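How to Compare Two Grippers on a Bin-Picking Setup

Swapping grippers on an arm takes a few minutes. Finding out which one suits your parts takes an afternoon. These steps are the ones we use in the Skakel test cell, most recently in May with a Covuno linkage gripper and a Rangel two-jaw.

1. Fix the bin. Clamp it to the work surface before you teach any positions. If it shifts during a run, throw out that run and start over.

2. Choose mixed objects. You want hard and soft, round and flat. A small block, a squeeze bottle, a crumpled cloth and a tool or two with a handle will cover most cases.

3. Tie back the cables. Leave enough slack at the wrist for a full turn, then jog the arm slowly into each corner of the bin and watch the loop. 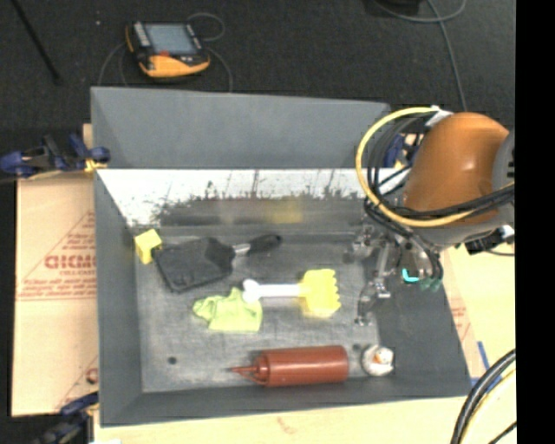
Photo: Cerby workshop archive

4. Place the objects by hand and keep a sketch of the layout. Leave at least one item close to a wall. Both grippers must start from the same layout.

5. Run 100 picks with each gripper. Set the same approach speed and the same 9 mm clearance above the bin floor. Log each try as a pick, a drop or a miss.

6. Keep the pendant within reach and stop the arm if a finger touches the wall.

7. Compare by object as well as by total. Our two grippers finished 14 picks apart, and most of that gap came from the cloth. On the bottle they were even.

Allow over two hours per gripper, including the change of tool. Reset the tool center point after every swap, then repeat step 3 before the next run.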